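Fikombridge scoring room, notebook
13 June 2024

Cue 211 again. I said I wouldn't touch it until the new cut arrived and then of course I had it open before I'd taken my coat off. For anyone reading who wasn't in on the last session, this is the long walk through the flooded ticket hall in Prikmont, where the sister finds the coat. There's hardly any dialogue, the director wants "dread but fond", and I've written four versions that were either one or the other.

Started with tempo. The old demo sat at 100 and it always felt as if the music was hurrying her along. I tried dragging the whole thing down but the harp figure went to mush, so I've kept the click where it was and moved the harp to half time, with the low strings holding over the top of it. Much better! It feels slow without feeling sleepy, and the ambience can breathe underneath. The catch is bar 12, where the harp used to land right on her hand touching the sleeve. Now it lands just after. I sort of love that, though I can already hear the note coming back asking for it on the cut.

Erdős is still the right piano for this. (Note for colleagues: Erdős is the old upright in the corridor, don't go looking for it in the sample folder under anything sensible, it's in the one called misc.) I recorded a fresh set of single notes this morning with the felt down and the lid off, very close, so you get the wood creaking and the pedal coming up. The F below middle C buzzes. I've left the buzz in. If we ever need it clean we'll have to pitch the E up, which sounds all right if it's buried and horrible if it isn't.
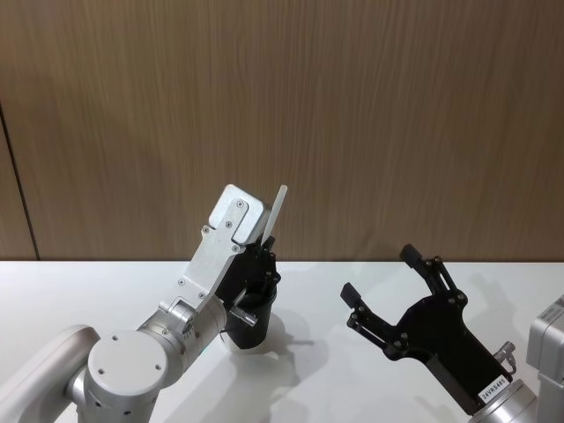
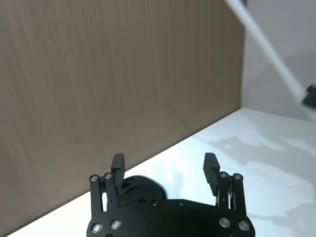
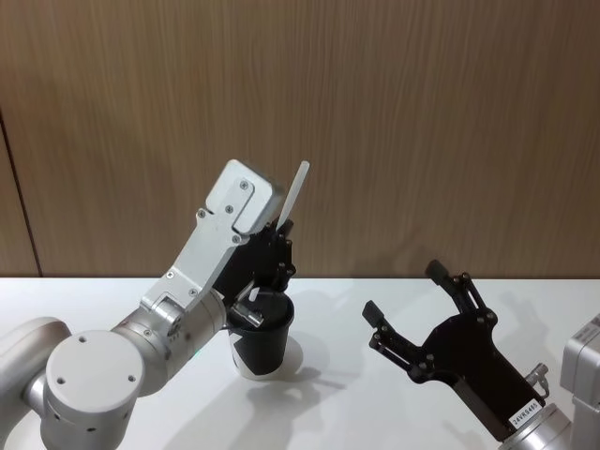
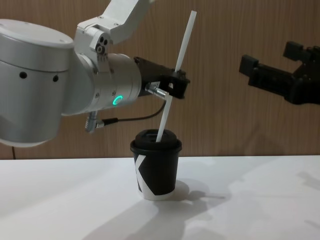
Black paper cup, white straw.

On to the reverb, where I lost most of the afternoon. The Gendik unit is back on the send and it is gorgeous on the strings and a complete pest on everything else. With the tail up long it smears the harp into the piano and you can't tell who's playing what. I ended up with two sends: Gendik for the strings only, and a plain short room for the piano and harp so they sit closer to the listener. Settings are on the masking tape on the front, please don't peel it off, I know it looks like rubbish.

One daft discovery. I muted the strings by accident and played the first 30 seconds with piano and harp alone, and it was easily the best opening I've had for this cue. So cold! So now the strings don't come in until she's past the turnstiles. I bounced it both ways (late strings is the one marked B) and I'd like a second opinion before I get attached, though I may be attached already.

Temp track moan, skip if you've heard it. The edit still has that big brass swell from somebody else's film over the end of the walk, and everyone has been listening to it for weeks and now thinks the scene has a swell in it. I don't think it wants one. I've done a compromise, two horns, quite far back, playing the tune from the opening titles a step lower and stopping before the last note. If they want bigger than that I'd sooner double the cellos than bring in trombones, and I'll say so on the call.

Things that went wrong: the session crashed when I froze the horn track, twice, same spot. Saved under a new name and it behaved. Also the picture file we were sent starts eight frames earlier than the previous one, so every hit point in my old notes is off by that much. I've shifted the markers in the main session but NOT in the stems session, so if you open the stems and it all looks early, that's why. I'll fix it tomorrow unless someone beats me to it.

Also tried bowing the edge of the cymbal for the moment the lights go. Too horror. Tried it again very quietly under the door sound and it's rather nice, so it's in, on its own track, easy to kill.

To do:
Print harp part with the half time written out properly, the player hates ties over the barline and I've given her more than 12 of them
Re-record Erdős top octave, phone buzzing on two of the takes (mine)
Ask the dub stage whether they want the water recordings kept out of my stems
Listen to B on the small speakers before sending
Titles tune: still no ending. Hummed one on the stairs, it's a voice memo, sounds like a bus but the notes are there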